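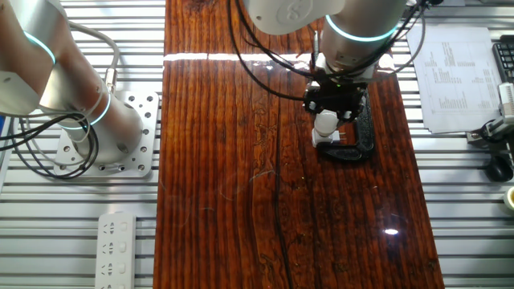

Novembre, 14 h 30. Corpus « résolutions parlementaires », lot 9.

Relu 200 textes avec Noman Rind. Écarts de codage sur 18, presque tous sur la distinction entre motion symbolique et texte assorti de sanctions. Règle retenue : on code d'après le dispositif, jamais d'après les considérants.

Base Tekleab : 3 570 entrées après dédoublonnage. Dates de dépôt et de vote encore confondues pour la chambre haute.

À voir avec L. Baldursdóttir : variable « abstention », définition à revoir avant le lot 10.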